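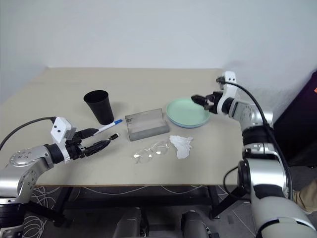
Ilze Baranauskienė wrote in to ask whether a matte tabletop can be scrubbed like a glossy one. It can't. Scrubbing leaves shiny patches that show up worse than the scuffs did, especially on light beige.

## What you need

- two soft cloths
- dish soap and warm water
- baking soda
- a tray for the things on the table

## Steps

1. Clear the table completely. Cups, plates and markers all go on the tray. Check that each marker is capped before you put it down.
2. Wipe off crumbs with a dry cloth, working from the far edge toward you.
3. Mix a few drops of dish soap into a bowl of warm water. Wring the cloth out well and wipe the whole surface, including the front edge.
4. Look at the table from a low angle. Faint scuffs are easier to find this way than from above.
5. For a scuff that stays, make a thin paste of baking soda and water. Test it on a corner first. Rub lightly with one finger behind the cloth - ten seconds is enough - and rinse.
6. Dry with the second cloth.

## Putting things back

Wipe the bottoms of the cups and plates before they return. Grit under a plate is what makes most of the fine marks. Lift things when you move them, and keep markers in a cup if you have a spare.

My own table is a Korkeo 679, and I do this in May and again before the holidays. In between it gets step 3 only.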